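Loltness Wrist View, simulated set

README, last edited in September

Loltness is a set of simulated grasping episodes for training policies from wrist camera images. It was put together at Dronercombe with the Barrios simulator and holds 2670 episodes. Of these, 600 are set aside for testing and should stay out of training.

Contents

Each episode has its own folder with:
- rendered frames from the wrist camera
- joint positions and gripper opening at every step
- a short text instruction
- a success flag, written by the simulator

Lighting

Light level and colour are drawn at random at the start of each episode and stay fixed until it ends. The low end of the range is very dark. In those episodes the open fingers may be the brightest thing in view, with the surfaces behind them close to black. We left them in the training split. If your model doesn't cope with them, filter on the light_level field.
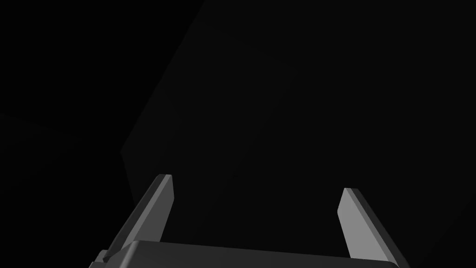
Loading

The Cetik loader reads the folders as they are. Set the split to train or test. Frames are decoded on request, so the first pass over the data is slow. Keep 2 workers per GPU to start with.

Known problems

- In 3 episodes the instruction is blank. They are listed in skip.txt.
- Gripper opening is stored in metres in the current version. The first version used millimetres.
- Shadows flicker in some episodes when the arm moves fast.

Licence

Free for research use. Please cite Loltness and give the version number.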